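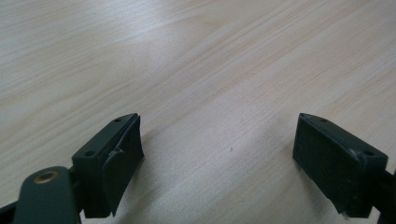
Sofia Karamanlidis

Runico releases Jemden, a room planning app that admits what it can't measure

Search products, rooms, help Go

Runico today released Jemden, a phone app that lets people check whether a sofa, table or bookcase will fit in a room before they order it. Plenty of apps already claim to do this. The company spent much of the past year testing them and came away unconvinced, and its own first version did not do much better.

"A chair floating on your carpet looks great in an ad," said Sofia Karamanlidis, who led the work at Runico. "I wanted to know if the thing would go through the hall door. Most apps had no opinion on that."

Jemden starts with the tape measure. Users type in the width of doors, stairs and hallways, then the room itself. The camera view comes later and can be skipped. When the phone's reading and the typed number disagree, the app shows both and asks the user to measure again. It will not pick one for them.

The launch catalog holds 1678 pieces. Runico started with roughly 2000 and dropped the rest when makers could not supply full sizes, including the height of legs and the depth of a sofa with its back cushions in place. Makers who want back in can send the missing numbers, and a few have. Others sent the same brochure a second time.

Color is a weaker point, and the company says so inside the app. A gray fabric can look blue on one phone and brown on another, and evening lamps make it worse. Each color page carries a short warning and a link to order a fabric sample. Runico does not believe any phone app can settle this question today, whatever the store listing says.

A tool called Import reads floor plans saved as PDF files. It handles straight walls well. Curved walls, sloped ceilings and hand-drawn plans are hit or miss, and Import marks any wall it is unsure of in red. In company tests, it took 4 tries to read one attic plan, and the result still needed fixing by hand.

The first outside store to sell through the app is Drakos, a furniture seller with its own delivery crews. Drakos will use the doorway numbers when it books a delivery. Whether this cuts down on returns is an open question. The two companies plan to compare return figures in November and publish them either way.

"I've read too many releases that promise fewer returns before a single truck has gone out," Karamanlidis said. "Ask me when we have the numbers."

Jemden is free to download and shows no ads. Runico earns a fee from the store on each sale, which users should keep in mind when the app suggests a bigger sofa. Suggestions are off by default and can be turned on under Settings. Room plans stay on the phone unless the user chooses to share them with a store.

The app runs on iOS and Android. Older phones can use everything except the camera view. Press questions go to the Runico media desk, which answers until 5 p.m.

18 shares 0 comments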